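Campaigning from the kitchen table: bits that save time

Put together in a rush between leaflet rounds, so forgive the order. Most of it learnt during the Komska Lane bus business, some of it pinched from Doaa Tazi, who has been doing this a lot longer than me.

Folding leaflets

Clear the table first. Properly, crumbs and all, grease spots go straight through cheap paper. Fold in small stacks, four or five sheets, then run the back of a dessert spoon down the crease. Wooden spoon works too but marks the ink if it's fresh. Let the printing sit overnight if you can.

Bundle in 40s with an elastic band, slip of paper on top with the street name. Not 80s. Tried 80s, the bands bite into the outside ones and they come out looking like they've been in someone's pocket.

Old bread bags for wet days. One bundle per bag.

Placards

Correx board is best, cardboard will do for one afternoon. Cut with a new blade against a metal ruler, three light passes, old chopping board underneath. Tape the edges. Emulsion left over from the hall is fine for backgrounds, two thin coats, letters in masking tape and peel while it's still a bit tacky.

Broom handles too heavy after an hour. Garden stakes, sanded at the top where the hand goes.

The street stall

Folding table, cloth, something to stop the paper blowing off. Baking beans in a sock! Or clean pebbles. Clipboards with the pen tied on, string long enough for left-handers. Aaliyah Fehr uses a muffin tin for badges and loose change, works a treat and it stacks. 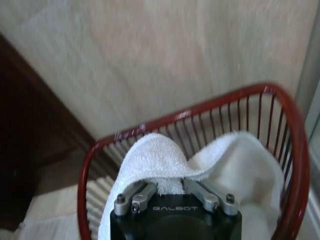 Banner stand next, the folding sort with arms. Goes wobbly every time, always at the joints, so check them at home the night before and not on the pavement outside Ghoneim's bakery with the councillor coming down the road. Go round each pivot with a finger and see what moves. If yours has dark hex-socket screws at the joints, like the ones on those silver-grey linkages, you want an Allen key, and the right one. Nearly-right rounds the socket out and then you're stuck with it. Snug, then stop. Too tight and the arm won't fold back down. Tape the key inside the stall box lid or it will walk.

Drop of sewing machine oil on a stiff pivot, wipe off teh extra or it finds the banner.

Washing the banner

Cool wash in the bath, tiny bit of washing up liquid, no scrubbing over the letters. Roll in a towel, press, hang by the long edge. Never fold painted cloth, roll it round a wrapping paper tube, paint side out. Ours was left folded in the garage all August and has a line through the word HOSPITAL to this day.

Letters to councillors

Write it by hand if your writing is readable. One side. Say where you live in the first line, they look for that. One ask per letter, so if it's the bus stop leave the bins out of it.

Keep copies. I use a concertina file from the Prelberg stationers, one pocket per issue, replies stapled behind the letter they answer. The kitchen drawer is not a filing system, I did lose a good reply under the takeaway menus.

Envelopes: damp sponge in a saucer, no licking. If you're doing 30 or more, lay them out overlapping with just the gum showing and wipe the lot in one go.

Going door to door

Knock or ring, then step back. Two good paces. Leaflet in hand already, bag shut. Shut the gate after you, even if it was open. People notice.

No tape on doors, ever. Takes the shine off varnish and the paint off everything else, and you will hear about it. If you've already done it, warm the tape with a hairdryer on low, peel slowly and flat, then a soft cloth with a spot of cooking oil for the sticky. Wipe, buff, say sorry.
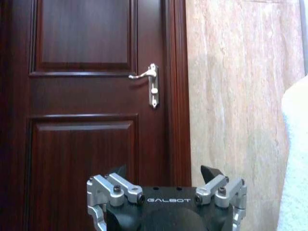
Dark wood panelled door with a glossy finish.

For letterboxes with the fierce brushes, wooden spatula. Lay the leaflet along it, push through, pull the spatula back. Saves the fingers from the brushes and also from the dog at the Hikodska flats, number 18, white terrier, very quiet until it isn't.

Stop by 8 in the evening. Earlier in winter.

Feeding people

Soup. Lentil, big pan, made the day before. Mugs not bowls, then they can carry on folding with the other hand. Nothing with turmeric near the leaflets. Label the vegan one on the lid AND the ladel, they get swapped.

Flapjack cut small keeps all week in a tin with greaseproof between the layers.

More on badge making when I've found the pin backs.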